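**White rings on a wood table, vinegar or no?**

Sandamali Dewan
My brother-in-law left 2 mugs on our table in Flomside overnight. Now it has rings. He recommends vinegar, but he recommends it for everything, including his knee. Has it worked for anyone?
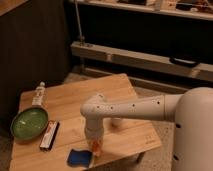

Light wood tabletop, front edge

**Sebastian Vlad**
Skip the vinegar. Lay a dry cotton cloth over the ring and iron it on low for a few seconds at a time.

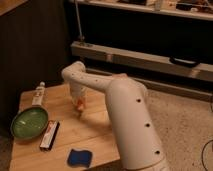

Check between passes, and no steam. Mine took 11 passes and most of a ball game. Wax it afterward.

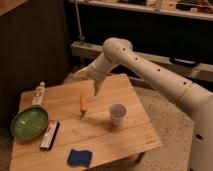

Plank-pattern top, seen from the corner

**Husar**
mayonnaise. leave it 3 hours. the dog will want to help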